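A morning at Drandow's refurbishing shed

I'd been wanting to get inside the Drandow place ever since a friend sold them a van load of old office PCs, so when they said there was room on the August open day I put my name down straight away. It's out past the Cletlow roundabout, and parking was a scrum (go early!).

Vasilis Hodžić took our group round. He started on the benches years ago, taking computers apart by hand, and he still talks like a bench man — lots of pointing and very little about strategy. There are 48 people on the site now. I asked him outright whether the arms had cost anyone a job and he said no, but the jobs had moved. Two of the old strippers now set up the fixtures, and one does nothing but sort out the machines the arm gives up on.

What wears people out, he told us, is the fiddly stuff. Memory, processors, little latches, all day long with your neck bent. Borislav Kneževič did it for years and showed us his thumbs, which he says have only just forgiven him. He used to get through 60 towers on a good shift. These days he looks after one of the arms and goes home without a sore back, though he did admit he misses the radio and the chat. It's quieter on that side of the shed and you stand on your own more.
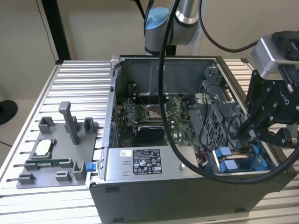 The training was the bit I hadn't expected to enjoy hearing about. Everyone who wanted it got 90 hours, paid, and Borislav said he hated the first half of it and then something clicked. Not everyone stuck with it. A few went back to testing and packing, and they seemed perfectly happy there when we walked through.

Tea and a very decent flapjack afterwards in the canteen, where I got talking to a woman from packing who wants the next arm put on screen stands, because she's sick of the screws. The next visit is in the spring and you book at the front desk.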